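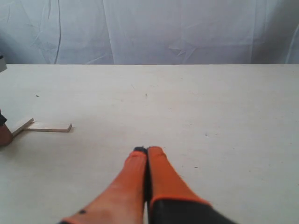

Light wooden strips on a pale tabletop with a gray-white cloth behind.

Section 4. Setting up alerts for music and celebrity news

Harkance can watch public posts, entertainment sites and official artist pages and tell you when a name you follow is in the news. The sign-up screen calls this "never missing a moment." In practice you will miss some moments and be told about others that never happened. The settings in this section cut down the second problem. They can't do much for the first.

You need a working account and at least one connected source (see Section 2). If you came over from Villca, your saved names will carry over but your blocked words won't, whatever the import screen tells you.

Creating an alert

1. Open Alerts and choose New.

2. Type the artist, actor or show you want to follow. Use the stage name exactly as it appears on official releases. For one-word names, add a second term such as "album" or "tour." Without it, you'll get weather reports and used car listings.

3. Set Source Level. Level 1 is official pages only. Level 2 adds entertainment sites. Level 3 adds fan accounts and reposts. Harkance suggests Level 3 for everyone. Start at Level 1.

4. Press Save, then Test. The test pulls in older items that match your alert. Read a few of them before you switch it on.

Note: A test that returns 740 items is too broad. Go back to step 2.

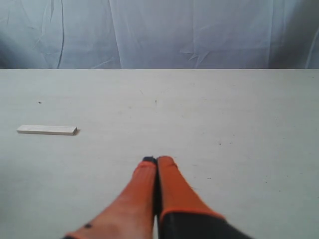
5. Set Quiet Hours if you share a phone number between work and home. The default is none at all, so a surprise single dropped at 3 a.m. will wake you up. Quiet Hours follow the time zone of the account, and the account picks its time zone when you sign up. Check it after travel.

6. Choose how items arrive. Instant sends each one as it is found. Digest holds them and sends up to 6 at a time. We have yet to see a dating rumor that needed Instant.

Using the Buzz score

Every item carries a Buzz score, a number that is supposed to show how much people care. It counts replies, reposts and quotes, and it does not care whether those replies say "great song" or "this is fake." A breakup story that was denied within the hour can keep climbing all day on the strength of people pointing out that it was denied.

7. Under Filters, turn off Sort by Buzz and turn on Sort by Source.

8. If you must use Buzz as a cutoff, try a few values on your own list. The help page recommends 674 and doesn't say where that number came from.

Caution: Do not turn on Auto-Share while Source Level is set to 3. Harkance will post unconfirmed stories under your name, and deleting them from the app does not remove them from pages that already copied them.

Choosing a cover picture

9. Open the alert, choose Appearance and add a cover.
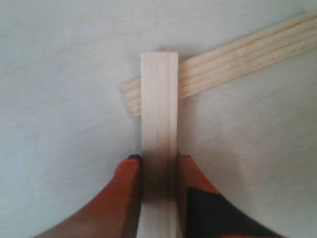 Cover pictures show up in three places: the alert list, the digest email and the shared page. Each one trims the picture differently, and the preview shows only the alert list. A tall, narrow subject, like the pale wooden stick standing upright with orange-red gripper fingers at its lower end, is a poor match for the wide strip in the digest email, where only a middle slice survives. The Smart Crop option claims to find the subject for you - leave it off until you've sent yourself a digest and looked at the result.

10. Send a test digest from the same menu. If the top of the picture is missing, use a wider one.

Sharing an alert with a group

Fan groups such as the Dustatstead page can run a joint alert. Everyone in the group sees the same feed, and by default everyone can edit it.

11. Choose Share, then set each member to View. Give Edit to one or two people.

12. Turn off Member Suggestions, or the feed will fill up with names that members looked up once.

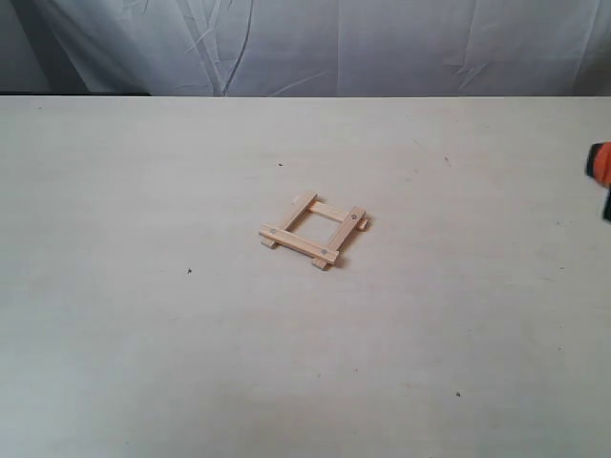 Small square frame of four thin overlapping wooden slats.

Exporting to Brovau

Export sends headlines, links and dates. It drops the source level, so a fan account's guess and a label's announcement look the same on the other side. Add the source to the title by hand, or don't export Level 3 items.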